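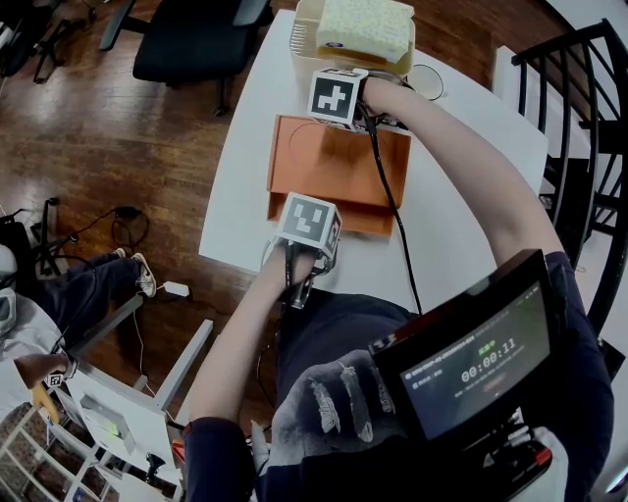 Tracking on the handheld grippers drops out whenever the wrist rolls past a certain angle, and I'd like opinions before I reprint anything. Setup is two hand-held grippers, dark jaws, printed bodies, one marker cube each. Pose comes from the cube faces, jaw width from a small encoder. The task is tray work: pick a block out of a container, set it down in the orange tray, repeat with the other hand. With the cube upright the pose is steady to a millimeter or so. Roll the wrist inward and one face goes edge-on while the next hasn't come into view properly, and the solver flips between two solutions. The cable off the right gripper runs across the tabletop back to me, so I also suspect it tugs on the body at full reach. Cubes are white with a different code on each gripper. Exposure is fixed, 1/200 s.
mliepina, 20 Feb 2026

----

landeg_n
Classic planar ambiguity. One face seen nearly square-on is worse than two faces at a slant. Are you solving each face separately and averaging, or feeding all visible corners into one solve against the cube model? If it's the first, stop there and fix that before you print anything.

----

mliepina
Separately, then picking the one with the lowest reprojection error. I had the joint solve working in September but the cube model was off. Printed faces aren't where the CAD says they are.

----

landeg_n
Then measure the cube. Film it turning slowly for around 1000 frames and bundle adjust the face positions. Mine came out 0.4 mm off on one side where the sticker had been applied crooked.

----

Sioned B
Disagree that it's only the solver. A white cube over a white table gives you a poor outer edge. The detector needs contrast at the border of the code, and if the quiet zone blends into the tabletop you lose candidates when the face is foreshortened. Put a gray mat down. Costs nothing to test.

----

landeg_n
The code has its own black border. White behind white is what the quiet zone wants. The mat changes nothing.

----

Sioned B
It changed something on my bench. Detection rate at steep angles went from 53 percent to 90 with a matte gray sheet, same lamp, same cube. Could be glare from the table and not contrast, I didn't separate the two.

----

landeg_n
Glare I'll accept.

----

s_olaniyan
On the cable: clamp it to the handle, leave a loop, then run it up the forearm with two hook-and-loop straps. Don't let it leave from the back of the gripper straight onto the table. We did this on the pair at Huritthorpe and the drag at full reach went away. Use silicone-jacket wire if you can get it. The stiff PVC stuff acts like a spring.

Also check the encoder connector. If the cable is pulling, the jaw reading will jump before the pose does.

----

mliepina
Checked the log. Jaw width has spikes, but they don't line up with the pose flips. So two faults. Cable gets the forearm treatment tonight.

----

mlougher
Has anyone tried a bigger cube? The Dafis body has room for it if you move the screws out.

----

s_olaniyan
Tried it. More weight up top, hits the container wall when you reach in. I went back to the small one.

----

mliepina
Update. Joint solve with measured face positions: flips are gone except at the extreme end of the roll. Gray mat on top of that: no difference I can measure, sorry Sioned, but my light is diffuse. Cable loop fixed most of the encoder spikes. The remaining ones happen when the jaws close hard, so I'm blaming the magnet mount.

----

Sioned B
Fine, but try it with a bare lamp before you rule it out for everyone else.

----

mlougher
Which glue did you use on the magnet? Mine crept after a few weeks with superglue. Two-part epoxy has held so far.

----

mliepina
Superglue. Redoing it.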